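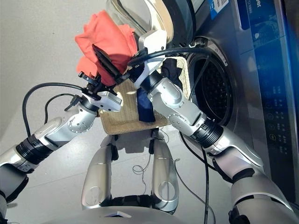
Stiltgate Household Textile Vocabulary, version 2

Summary

The Stiltgate vocabulary is a list of household textile terms in English and Irish, prepared at Undholm for use by local museums, libraries, and schools. It contains 128 headwords. Each headword has a short definition, a spelling note, and at least one sentence showing the word in use. The work was edited by Colm Carroll. The Irish text was reviewed by Daithí Foley.

Sources

Terms were taken from household account books and from the Ó Néill collection of printed laundry manuals. Words found only in advertising were left out of this version.

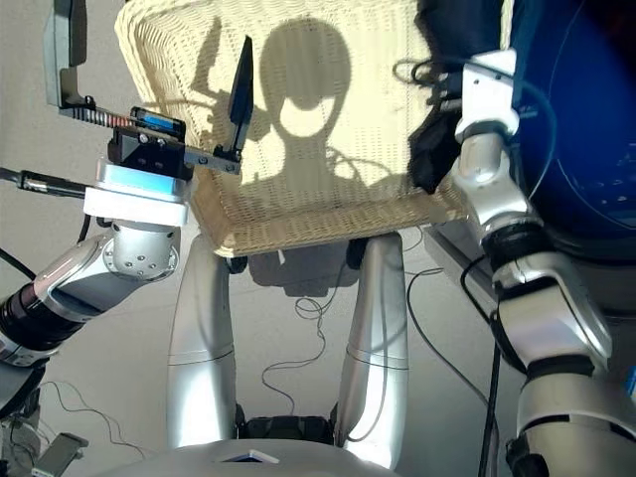

Container terms gave the editors more trouble than any other group. "Hamper," "creel," and "basket" overlap in the sources, and usage changes from one account book to the next. The vocabulary therefore sorts containers by how they are made and leaves purpose to the definition. A rectangular wicker basket with an open lattice weave and a flared rim is entered under "basket, woven," whatever was kept in it. Older names are given as cross-references.

File layout

terms.csv: headwords, definitions, spelling notes
examples.csv: sentences, keyed to headword number
sources.txt: short titles and page references

All files are in UTF-8. Fields are separated by commas. Definitions do not exceed 100 words.

Known limits

Dialect coverage is uneven. 12 headwords have no Irish equivalent, and the field is blank in those rows. Dye names will be added after the May review.

Terms of use

The files may be copied and changed for teaching and research. Please cite the vocabulary by title and version number. Commercial publishers should apply to Zakunia, which holds the print rights.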